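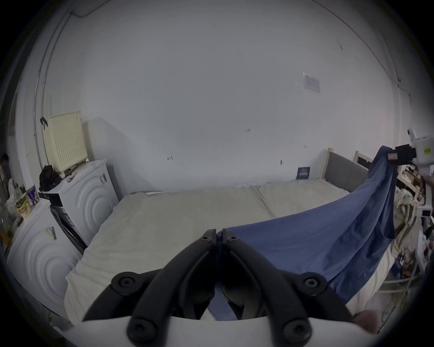 PETTHORPE - Stedidon Cellars opens its new barrel room to the public this September, with a weekend of tastings, supper and live music. Doors 4 p.m. both days. First pour is the Kedness white, 792 cases made, estate fruit only. Overnight guests can book upstairs, blue sheets on the bed as in the photo, breakfast included. Two-night minimum for the opening weekend, sorry, no exceptions.

"We've been pouring out of a shed for too long," said winemaker Marjatta Lindqvist. "Now theres a real floor and a real bar. Come thirsty."

Supper by chef Quang Lâm. Five courses, long tables, each plate matched to a wine from the cellar. Seats for up to 166. Vegetarian menu on request, tell us when you book. Dessert is poached pear with the late harvest, and yes you can buy the late harvest by the bottle after.
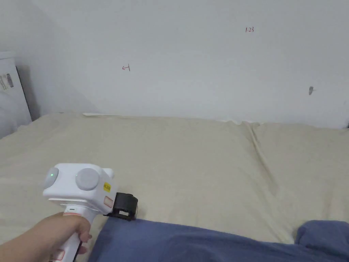 Blue bedding, guest rooms at Stedidon Cellars.

Music both nights from the Trịnh Quartet, on the lawn if dry, barrel room if not. Club members get in an hour early and may bring one guest. Pickup orders will be ready at the side door, ask for Bảo Văn.

Tasting room closed the Tuesday before for set-up. Regular hours resume the following day.

Tickets and rooms: at the tasting room counter or by phone. Press passes, interveiws, bottle shots: Auður Mogensen, Stedidon Cellars.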